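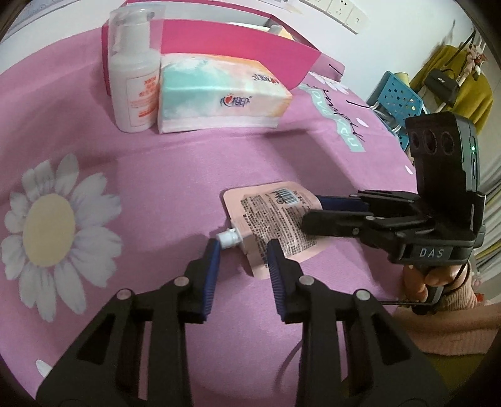 Handling Tools Group, Rindcombe

9/10/25 – The blue pads on both hand-held grippers have a new care routine. Poonam Uniyal, who looks after the pair, now wipes the pads down every 200 picks and swaps them at the first sign of a shiny rib.

The change follows a check in February, when worn pads were letting spout pouches slide. Pouches are awkward to hold – soft in the body, with a hard cap at one end – and small packs like these make up most of the work at the Rindcombe tables.

Pivot screws get a quarter turn check at the start of each shift. Spare pads come from Plemness in packs of 3 and are kept in the grey drawer. Anyone who finds a loose finger should tag the gripper and tell Poonam before using it again.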